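Bamboo tile mat

A bamboo tile mat is a cooling sleep surface made of small rectangular pieces of bamboo joined into a flexible sheet. It is laid on top of a mattress during warm months, usually in place of the fitted sheet, and is rolled or folded away when the weather turns. The mat belongs to the wider family of summer bed mats, which also includes split rattan, rush and woven grass types.

Construction

The tiles are cut from the outer wall of mature bamboo stalks, smoothed on the upper face and rounded at the corners. Cord passes through holes drilled in each tile and holds the rows together. Mats for a single bed are generally one piece. Larger mats may have a fabric border or a fold line down the center. The usual color is tan, and it darkens with age and use.

Use in the home

In hot weather the mat stays on the bed throughout the day, and in small bedrooms the bed then doubles as a work surface. Folding clothes on it is common. The tiles give a flatter base than bedding does, and a T-shirt can be spread out, smoothed by hand and turned in at the sides without the layer below moving with it. 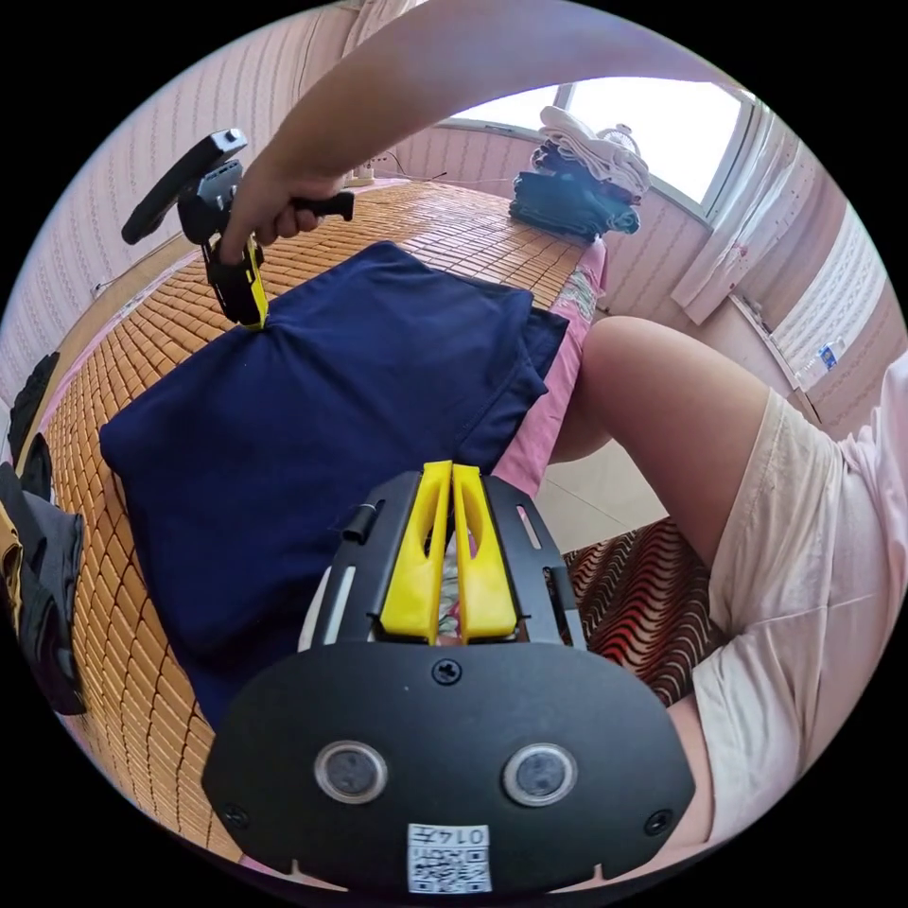 Laundry and folding

A navy blue garment lies on a tan tile mat with soft folds still in the fabric. Dark knits of this kind show lint readily, and the mat is normally wiped before clean laundry is placed on it. Lieselotte Hellwig, in her household manual Wullport, advises laying a shirt face down, pulling the hem straight first and working upward to the shoulders. Nosipho Maluleke describes a similar order but begins at the collar. Fine knits can catch on a chipped tile or a loose cord.

Care

Mats are wiped with a damp cloth and dried in the shade. Soaking swells the tiles and weakens the cord. Before storage the mat is left to dry fully, then rolled with the smooth face outward. A storage humidity below 70 percent is generally recommended to prevent mold.

See also

Rush mat
Bed linen
Clothes folding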